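Guides > Home Lab > Glassware Stands and Racks

Stands and Racks for Small Glassware: Your Questions 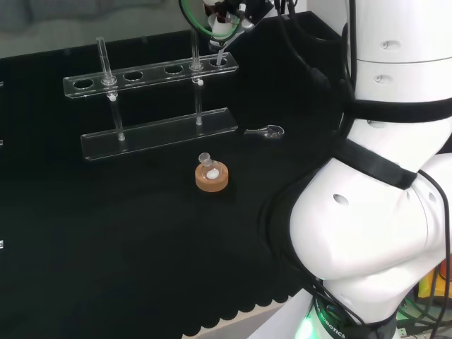

Do I need both a rack and a cork ring?

If you own anything with a round bottom, yes! Test tubes are happy in a rack, but a round-bottomed flask won't stand up by itself on any table. Cork rings are cheap, light and kind to glass, and I love them more than is reasonable.

What size ring should I buy?

Go by the flask. A 500 mL flask wants a wide ring, and a little one would drop halfway through it. Set the flask in and give it a gentle nudge. If it rocks back to rest, you're good. A slight tilt of the neck is fine.

Why clear acrylic for the rack?

You can see the whole tube, top to bottom, without lifting it out. For watching crystals grow (my favorite thing in the world) that's wonderful. Wood racks are pretty, but they hide a lot.

My tubes lean. Is the rack bad?

Probably not. A slim tube in a bigger hole will lean a bit, and as long as its foot rests on the base plate it can stay that way. If it bothers you, slip a small rubber O-ring over the tube just above the shelf. My old Grollham rack came with holes far too wide, and O-rings fixed every one.

Can I clean acrylic with alcohol?

Please don't — it can leave tiny cracks that spread. Lukewarm water, a drop of dish soap and a soft cloth will do it. Skip acetone completely.

Does a black cloth help?

So much! White powders and clear glass jump right out against it. Pull the cloth smooth under the rack and the ring, and keep it away from flames and hot plates.

How do I clean cork?

Brush it off and wipe with a damp cloth. Leave it to air-dry for a day, and don't soak it.

Filed under: Glassware, Storage, Beginner Questions

Comments (3)

wevura_bench: The O-ring trick works great. Got a bag of 30 and I'm using them on everything.

tidyflask: Does this go for polycarbonate racks too? Mine is a Talpur.

saltgrower27: Mine dried out on a radiator and crumbled. Air-dry your cork, people!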